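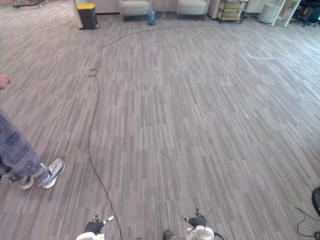
Head camera, Stidlow floor, run 3. Long dark cable from the shelving cart down to between the hands.

December 27, 2018

Cable tracing on the striped carpet, continued

Goal for this entry: get the floor-cable tracer to give one connected path on the Stidlow carpet instead of a pile of short pieces. The planner only needs a polyline it can keep the base off. It does not need a pretty mask.

State before this work. The ridge filter from March was tuned on plain floor at Dodham and does well there. On the carpet it fires on the stripes. The stripes are long, thin and broken, the same general shape as a cable at the scale the filter works at. Raising the threshold removes most of the stripes and takes the lower third of the cable with them. Lowering it brings back everything. No setting in between is usable, and I have stopped looking for one.

What changed

1. Stripe direction is now treated as a property of the floor. In the head view the stripes run close to vertical in the middle, lean toward the upper right on the left side and fan toward the lower right on the right side. One direction for the whole image is therefore wrong. I fit the floor plane from the head angle, warp to a top view, take one dominant direction there, and project it back. Each pixel then has an expected stripe angle.

2. Ridge responses within a small angle of the expected stripe direction are weighted down, not removed. Removing them cuts the cable wherever it happens to run with the stripes, and it does that for a good stretch near the middle of the floor.

3. Darkness goes in as a second term. The stripes are light gray, medium gray and a purplish gray-brown. The cable is darker than all of them. This helps more than the angle term in even light and less in the bright patch at the upper right.

4. Linking. Surviving pieces become nodes, and a shortest path is run between candidate ends with a cost on gap length and on turn. The turn cost is capped. Without the cap the path will not go around the small kink where the cable turns downward, and it jumps off onto a stripe.

Data

2121 frames in the set, all head camera, both hands in view at the bottom for most of them. 1019 have a hand-drawn centerline. The rest are used only to see whether anything silly comes out. Split is by run, not by frame, as neighboring frames are nearly copies of each other.

Labels follow the Karras sheet: one centerline per dark cable, drawn through connectors, stopped at the image edge or at a hand. Pale cords are marked "other" and are not scored.

Results

Old filter, new set: many short pieces, almost never a full path. Not worth a table.

Angle term only: stripes mostly gone in the center. Left side still poor in frames where the head angle was read late. The fix is to stamp the head angle at exposure, and the logger can do that already. I had the flag off.

Angle plus darkness: the upper arc under the armchairs comes out clean. The S-curve through the middle of the floor comes out with two or three gaps depending on the frame.

Angle plus darkness plus linking: single path in most of the labeled frames of run 3. On the frame at the top of this page the path starts near the base of the shelving cart, follows the arc left, takes the kink, and goes down to the bottom edge between the hands. It passes just right of the fingers of the left hand, and the last piece there agrees with the label.

Path cost was bootstrapped with 1000 resamples of the labeled frames to check that the gain from linking is not one lucky run. The gain stays positive throughout. The size of it moves a good deal, so I am not quoting a figure until the second carpet is in.

Failures, in order of how much they bother me

Connector cluster. Below the kink there is a small group of dark connectors or cable loops with two short horizontal pieces, one above the other. The linker sometimes leaves along the upper piece and comes back on the lower one, which adds a spur. Harmless for the base, wrong for grasping. Tried a minimum spur length. It removes the spur and also removes some real branches elsewhere, so it is off again.

Shoes and pant cuffs. Where a person stands on the left side of the floor, the printed lettering on the pants gives strong dark ridges. They are off the floor plane, so the stripe angle means nothing there. The person mask from the Zarnlow package is good on legs and weak on soles. Dilating it covers the soles. The cable is far enough to the right in this frame for the dilation to be safe. With a foot on the cable it would not be.

Thin black cord at the lower right. It makes a loose curve with a branch and gets traced as two paths. By the label sheet that is correct. The planner merges them into one keep-out area anyway.

Bright patch. Contrast drops and the stripes are partly hidden. No false paths, but the faint pale curved line next to it is not picked up at all, and neither is the whitish cord that comes down the wall by the blue wastebasket. The darkness term rules both out by design. Whether pale cords matter is a question for whoever drives the base in that corner. My view is that they do.

Own cables. The wire rising beside the right hand and the thicker cable off the right housing both pass every test. For now a fixed mask over the bottom of the view, taken from the arm pose. The mask also eats the last bit of floor cable between the hands when the arms are close together. Should be replaced with a rendered arm outline.

Timing

Fast enough on the bench machine for the slow base speed. The warp is the expensive part. It can be cached per head angle if the head is still, which covers nearly all of the log.

Notes on settings

Angle weight and darkness weight are in the run 3 config, along with the turn cap. Do not copy them to the Dodham config. With no stripes the direction fit returns noise, and the filter then weights down a random direction. Needs a check on fit strength before the term is switched on. Not written yet.

To do

– head angle stamp on by default in the logger
– fit-strength check, then rerun Dodham
– rendered arm outline in place of the fixed mask
– score "other" cords separately, even if the number is bad
– relabel the connector cluster frames with the branch points marked; the present labels draw straight through and hide the spur problem

Overlays for run 3 are in the shared folder under stidlow. The ones from before the turn cap are still in there too, same names with "old" at the end.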